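Clolcombe bench notes, May, after lunch

2 comments · 0 shares

Back on the dressing table today. The drawer that sticks is still the drawer that sticks, and I've now waxed it twice, so I'm fairly sure the wax isn't the problem. It runs fine for the first hand's width and then goes stiff and wants to climb to one side. Imad Awwad thinks the runner is a hair out of parallel and I'm inclined to agree with him (annoying, I had bet on the wood swelling). Put a straightedge on it before touching any screws!

The Skatwood touch-up white is a bit too blue next to the old paint. Fine down on the legs, but I wouldn't use it on any of the carving. I'll try the Tanui one on a scrap first — two thin coats, then 339 grit if we really have any. I suspect that's a stock number somebody copied onto the tin.

General rule for whoever does the next carved piece: soft brush, dry, before any damp cloth goes near it. Dust packs into the scrolls and turns to paste, and then you're in there with a toothpick for 60 minutes like I was in the winter.

Drawers get emptied before they come off the runners, odds and ends included, and small stuff goes in one labeled tray.

White dressing table, drawers open:
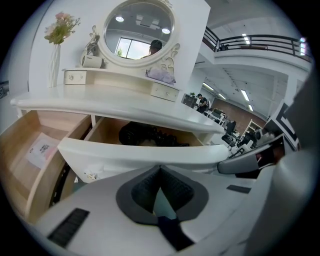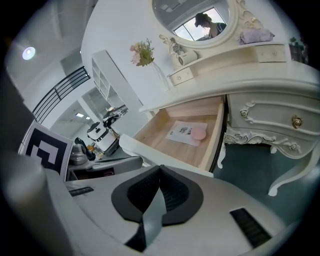 Knobs next. I want every screw checked from the inside, finger tight and then a quarter turn, no more. We stripped one on the Dokik chest and I'm still sore about it. Also we're low on felt pads — I put 100 on the order list, the small self-stick ones. If Imad gets to the runner before I do, please write down which way you moved it.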